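4.2 Away form and the slow start

Supporters of Wavville have long held that their side plays better on the road, and they hold it most firmly after a home defeat. We took the belief at face value and went to the match records. The club's league games over the study period came to 173, of which 87 were played at home and the rest away. A "slow start" is defined, as in Section 3, as conceding the first goal of the match before halftime. The definition is generous to teams that start slowly and simply get away with it, and we make no apology for that, having met the other definitions.

Wavville conceded first at home more often than it did away, which is the wrong way round for a club whose ground is described in its own program as a fortress. Stuvard showed the usual pattern, with early goals against coming mostly on its travels. Flevell showed no pattern at all, in this or in any other section of the paper, and its supporters will recognize the result.

Kickoff time made less difference than we had hoped when we applied for the funding. Early games were a little worse for everyone, home and away, and once they were set aside the gap between the three clubs hardly moved. Travel distance did no better. The longest trip in the league, to Rutherford, produced some of the brightest openings in the data, possibly because the visitors had spent so long on a bus that any movement came as a relief. 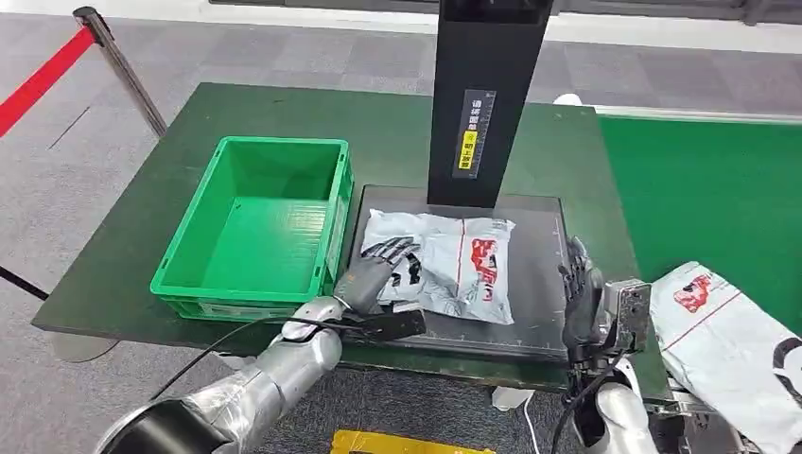 Figure 3. Workbench with green crate and black platform.

Does conceding first cost a team the match? Usually it does, though Wavville came back to win 16 times in the period, more than Stuvard and Flevell put together.

Those comebacks deserve a closer look, as they're the reason the club's slow starts have been treated as a charming habit. Most came against sides in the bottom third of the table, and most were settled by a single goal. Against stronger opposition the habit was a good deal less charming. A manager who reads only the final scores could be forgiven for thinking that going a goal down is a tactic, and the postmatch interviews suggest that at least one has thought so.

We also checked whether substitutions explained the recoveries. Changes made at halftime were followed by an equalizer more often than changes made later, but a halftime change leaves more of the match in which to equalize, and we can't separate the two with the records available. The matches played in June, when the schedule ran over, were left out of this comparison and are taken up in Section 4.3.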